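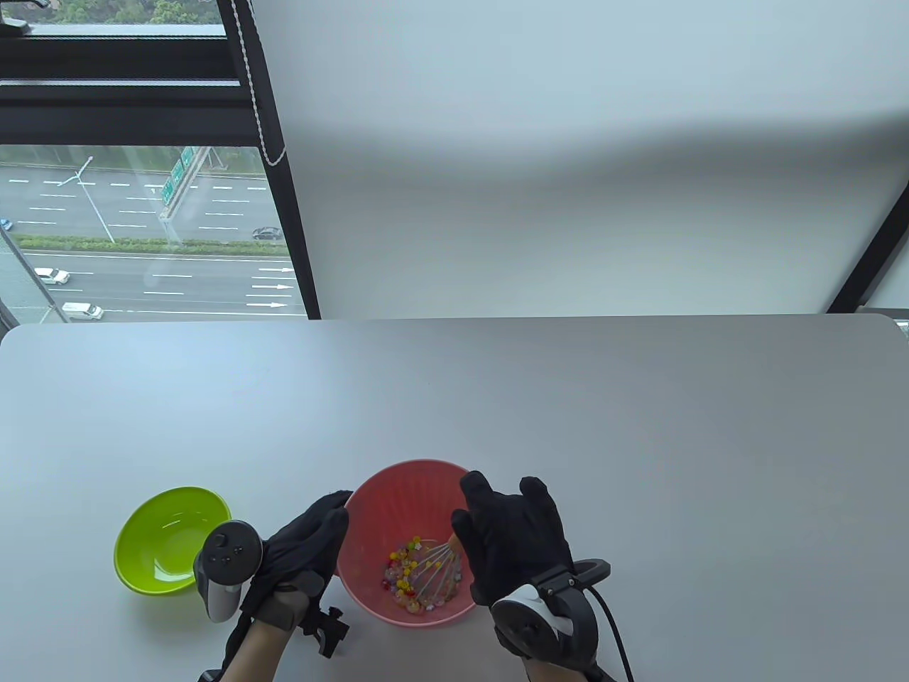
Wer haftet eigentlich, wenn ein Roboter etwas falsch macht, möchte eine Leserin aus Jurkmont wissen. Verantwortlich sind immer Menschen. Darum gibt es Regeln.

Im Haus Cundden gelten zwei davon für alle:

Bevor ein Roboter eine Bewegung allein ausführt, muss ein Erwachsener sie freigeben.
Der Notschalter — ein großer Knopf — bleibt immer erreichbar.

Auch das Üben mit Handsteuerungen wird geregelt. Wer übt, macht nach 100 Durchgängen eine Pause und trägt sie ins Übungsheft ein.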